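Putting Soft Pads on a Handheld Gripper

So my gripper (I call it Stiltero, the name stuck) had a bad habit of letting go of anything floppy. Bare plastic fingers slide right off cloth! Grip pads fixed it, and you can do the whole job in one evening at the kitchen table.

You'll need a sheet of soft rubber, flexible glue, rubbing alcohol, fine sandpaper, a sharp knife and 4 small clamps.

Take the fingers off first. I tried gluing with them still on and got glue in a joint, so please learn from me. Scuff the inner faces until the shine is gone, wipe them with alcohol and let them dry.

Trace each finger onto the rubber and cut just inside the line. If the pad hangs over the tip it'll curl back the first time you slide it under a hem. Spread a thin coat of glue on both sides, press from the middle out, and clamp lightly. Then leave it alone for 8 hours (I went to bed).

Put the fingers back on and close them slowly. The pads should meet flat. Mine touched at the tips first, so I loosened the bolts, nudged things over and tightened up again.

Now the fun part, which is picking up laundry. Start with fleece, it's thick and forgiving, and lay it out flat on the bed so you can get at a cuff or a waistband.
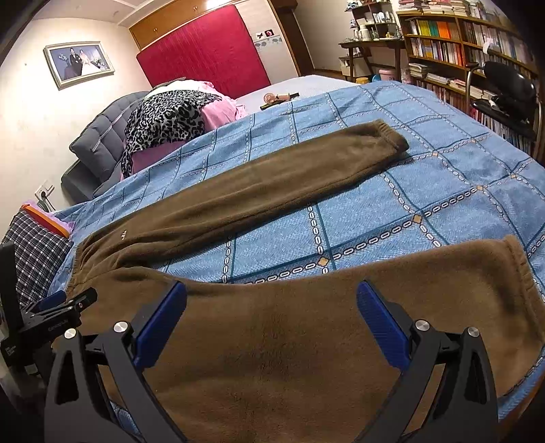
Come in low, close gently, and lift a few inches before you try to carry anything. I do 50 lifts on one piece of clothing and then check the pad edges for peeling. Rosemarie Teuber from our shared workshop uses thinner rubber on hers and likes it better for T-shirts, so I'll be cutting a second set in April.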